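# paranura-schieber

Stand 9. Januar 2026 – Arm schiebt Formklötze auf einem Holzbrett rum. Bastelprojekt aus der Gemeinschaftswerkstatt Fultberg, kein Produkt.
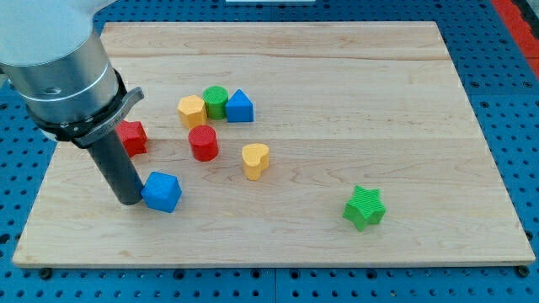 *Stab am blauen Würfel, grüner Stern allein rechts auf dem Brett.*

## Was liegt hier

- `episoden/` – 433 Durchläufe, je ein Ordner
- `griff/` – Halter + Stab als STEP und STL
- `steuerung/` – Python, läuft auf dem Werkstattrechner (Murano)
- `notizen.md` – ungeordnet, vieles veraltet

Pro Episode: Video, Gelenkwinkel, Stabspitze in Brettkoordinaten, ein Satz Auftrag ("schieb den blauen Würfel zum grünen Stern"). Aufträge auf Deutsch, die ersten 20 noch englisch. Nicht übersetzt.

## Aufbau

Kein Greifen, nur Schieben. Dunkelgrauer Rundstab statt Finger, Ende abgerundet. Brett liegt auf der blauen Lochplatte. Klötze: Würfel, Zylinder, Sechseck, Dreieck, Herz, Stern in rot, gelb, grün, blau. Nicht jede Form in jeder Farbe.

Nach jedem Umbau neu kalibrieren:

```
python steuerung/kalib.py --brett neu
python steuerung/lauf.py --tempo 3
```

Tempo über 7 bitte lassen, dann kippen die Zylinder. Stabhöhe steht in `config.yaml` unter `z_stab`. Wer den Stab wechselt, muss das selber nachtragen, wird nicht geprüft!

## Bekannte Probleme

- Dreieck rutscht weg, wenn man nicht mittig an der Fläche ansetzt
- Herz dreht sich fast immer mit. Winkel im Log ist dan Quatsch
- Rot hinter dem Stab wird oft nicht erkannt – Kamera müsste höher, kommt vielleicht noch
- Zeitstempel in den Novemberdaten eine Stunde daneben (Rechneruhr). Offset steht in `meta.json`, das Ladeskript macht das automatisch
- 7 Episoden ohne Video, nur Winkel. Sind in `meta.json` markiert
- Wenn ein Klotz vom Brett fällt, bricht der Lauf ab und der Ordner bleibt halb voll liegen. Von Hand löschen

## Aufteilung

Kein fester Testsplit. Sorcha nimmt jede Episode mit Endziffer 3, der Rest ist Training. Wer anders teilt, bitte reinschreiben.

## TODO

- [ ] Zweites Brett, dunkler
- [x] Not-Aus an die Tischkante verlegt
- [ ] Auftragssätze vereinheitlichen (mal "Sechseck", mal "Hexagon")
- [ ] Crichton-Treiber rauswerfen, wird nirgends mehr gebaucht

## Wer

Mechanik und Halter: Greer Haldane. Software und Daten: Sorcha Imrie. Fragen als Issue oder Zettel an die Pinnwand neben der Drehbank.

Lizenz: Code MIT, Daten CC BY 4.0.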